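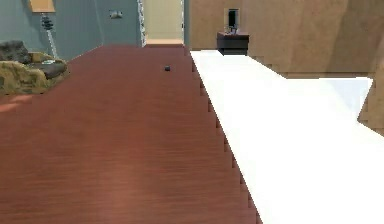

Shiferaw is getting its big table back

13 March 2018

Good news if you've been missing the Shiferaw supper nights as much as I have – they start up again next month, and the long communal table is staying! I stopped by yesterday to pester Sachiko Fukuda, who took over the kitchen last August, and she told me she'd thought hard about switching to small tables for two. Then the regulars got wind of it and, well, she got an earful.

So the plan is one seating a night, 28 people, everybody eats the same thing. Tickets are 80 dollars for 7 courses (up from four last year, and I'm told the portions aren't shrinking much). You'll find them at the front counter or by phone. No online booking yet, sorry. Sachiko says the old system double-booked her twice in one week and she's still mad about it.

Elibariki Khaemba is back doing the bread, which made my day. If you had his cardamom rolls at the Clotel street fair you know why I'm excited, and if you didn't, get there early because I plan on eating more than my share. He's also trying out a flatbread with roasted onion that I got to taste warm, standing up in the kitchen, with butter all down my sleeve. It's very good.

Parking is still a pain. The lot behind Jotetti is fine after six, but don't use the spaces by the loading door or you'll get towed – I speak from experience. Vegetarians should call ahead and say so. Kids are welcome at the early spring dinners, though they'll need a full-price ticket like the rest of us.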